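Kleinteile sortieren: So prüfen Sie, ob ein Roboter die Arbeit schon übernehmen kann

9. August 2022 | Redaktion Okari
18 Kommentare | 756 mal geteilt

Elektronikteile in Kästen sortieren gehört in vielen Werkstätten zu den ungeliebten Aufgaben. Mit einem einfachen Probelauf lässt sich feststellen, ob ein Arm mit Roboterhand dafür taugt.

Beginnen Sie mit einer einzigen Teilesorte. Kondensatoren eignen sich gut, weil sie zylindrisch und halbwegs griffig sind. Legen Sie die Teile in eine flache Schale und stellen Sie den Zielkasten in Reichweite der Hand. Eine Filzunterlage verhindert, dass heruntergefallene Teile wegrollen.
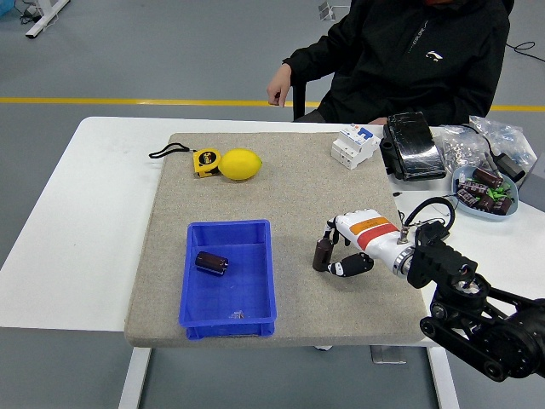 Lassen Sie den Arm zunächst langsam fahren und notieren Sie jeden Griff: getroffen, verrutscht, verfehlt. Bei Dinu haben wir so etwa 400 Griffe protokolliert. Erst danach lohnt es sich, das Tempo zu erhöhen.

Im zweiten Durchgang mischen Sie andere Dinge dazu. Muttern und Unterlegscheiben sind deutlich schwieriger, vor allem in Plastikbeuteln. Durchsichtige Folie macht vielen Kameras Probleme, und ein Kabel quer über dem Tisch kann sich an den Fingern verfangen. Eine Person sollte am Not-Aus bleiben, solange der Arm läuft.

Zum Vergleich sortiert anschließend ein Mensch dieselbe Menge. In unserem Versuch war er klar schneller. Für Nachtschichten mit immer gleichen Teilen kann sich der Roboter trotzdem rechnen. Im Haushalt, wo jede Schublade anders aussieht, würden wir noch abwarten.

Die Protokollvorlage überarbeiten wir im September.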